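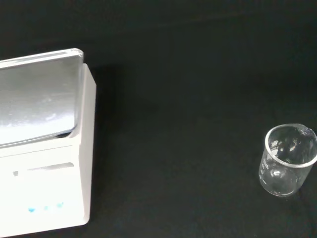
Visit report: open day at the Droltico weighing and glassware labs

Friday, November 9, 2018

Droltico holds an open day for its building every fall. Last year it was in October and I missed it. This time I signed up early and got a place in the afternoon group. The visit was free, and each group was limited to 10 people. We met in the lobby, signed the visitor book and left our coats on a rack by the stairs.

The weighing bench

The first stop was a bench set up for weighing. The scale is a white electronic one with a square stainless steel pan, the kind of plain model you might see at a post office counter or in a bakery. The pan has a brushed finish with a few smudges and scuffs on it. It sits a little above the housing, and I could see the dark gap under one corner. An empty glass beaker stood on the black surface, well away from the scale.

Our guide said the bench is for general work where a fraction of a gram does not matter. Finer work is done upstairs on balances with glass doors, in a room that was closed to visitors. She went over the usual routine: check that the scale is level, let it settle, zero it, put the empty beaker on the pan, zero it again, then add the material. The most common mistake is forgetting the second zero.

Someone asked how often the scales are checked. Each one has a log sheet, and the sheet for this bench was up to line 73. The check weights come from a supplier called Uvel and are kept in a locked drawer. I would have liked to see them, but the drawer stayed shut.

Glassware and the black cloth

A large black cloth covers most of the table, with a scalloped border along one side where the white tabletop shows. It has creases and a long fold or seam in it, and at one corner it hangs down over the table edge. Clear glass is easier to find on a dark background than on a white one, and for a small beaker it makes a real difference. The display on the scale has green digits, with a row of small blue buttons on the same sloped panel. The printing beside the display was too small for me to read.
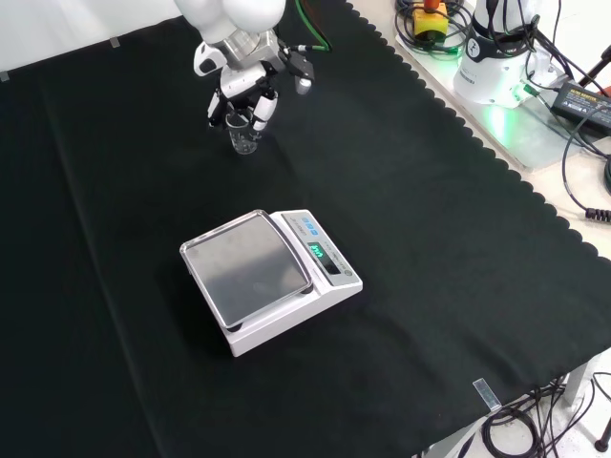

The store room

After the bench we were taken to the glassware store in room 1104. Beakers, flasks and cylinders are kept on open shelves sorted by volume, with the smallest at eye level. Most of the stock is from Batista, and the older pieces are from Fudier, which the lab no longer orders from. Chipped pieces go into a bin by the door. The guide said over 73 beakers had gone that way since the last stock check.

Practical notes

The tour took a little more than an hour. The elevator was slow, so our group used the stairs. Closed shoes are required – one visitor in sandals was lent a pair of overshoes. Coffee was served in the lobby at the end, and there was a sheet for requests for next year. I wrote down the balance room.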